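Right, short thread on flat hunting in converted buildings, as three of you asked after my moan on Thursday.

Viewed a flat in the old Vinness biscuit works. 1,185 square feet over two levels, massive metal windows, original clock in the lobby. I was ready to move in on the spot!

Then Fatemeh Hassanpour (she came along as my sensible friend) asked about the service charge. £3,485 a year. And that's before the ground rent, which is another £200.

To be fair, it does pay for the lift, the roof terrace and the courtyard garden. But I kill basil, so I'm not sure a courtyard is my thing.
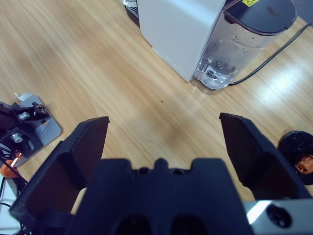
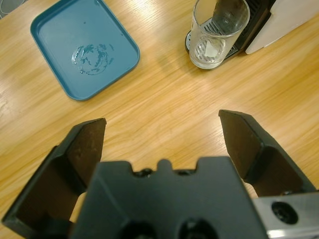

Next one was Koris House, the former telephone exchange. Smaller, only six flats in the whole block, and the parquet in the hallway is gorgeous. Bedroom faces the bus depot though. First bus is 5am, I checked.

If you're looking at listed places, ask who pays when the windows need doing. At Vinness it's the freeholder, at Koris it's you, and you need consent before you swap so much as a pane.

Rattana Siriwan at Jalali lettings was lovely by the way, and let me go back for a second look after dark. Do that if you can, you hear so much more of the neighbours.

Seeing a chapel conversion on Trarenari Road next. Mezzanine bedroom, no idea where you'd put a wardrobe. Will report back!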